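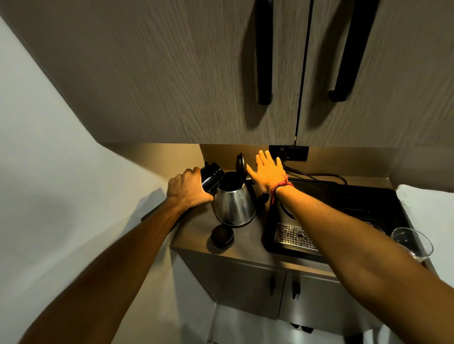

**Workplace automation at Nondia** refers to the changes in daily work that followed the use of robots at Nondia, a company that services short-stay apartments for business travelers. Before the program began, one attendant handled every part of a room turnover, from linen to kitchenette. Carts, linen and supplies are now moved by machines, while work in the kitchenette is still done by hand. The layout of the rooms is a large part of the reason. In a typical unit, an electric kettle with a hinged lid stands on a small counter beneath wide upper cabinets, close to the outlet and its cords, and a person must work with both hands in the space between.

## Background

Nondia manages 2,000 apartments in 7 buildings. The company introduced delivery robots made by Valtura in two of the buildings and later extended them to the rest. The robots travel between the linen store and the apartment floors and call the elevators through a building control system supplied by Cledari. A sorting line from Van Rooij was installed in the central laundry during the same period.

## Effects on staff

The attendant's job was divided into two roles. Floor attendants clean and restock the apartments. Route operators watch the robots from a desk in the laundry, clear blocked paths and answer faults. Both roles are open to existing employees, and training takes place during paid hours.

Attendants reported less pushing and lifting, as loaded carts no longer had to be taken through the service corridors. They also reported that the pace of work had become harder to control. Deliveries arrive on a fixed schedule, and a room that takes longer than planned delays the next one. In November, the company agreed to let attendants hold a delivery from a handheld device.

## Limits

Valtura tested an arm for kitchenette work in an empty apartment. The trial ended without a wider rollout. Kettles and glassware differ between buildings, and the company judged that standardizing them would cost more than the labor saved.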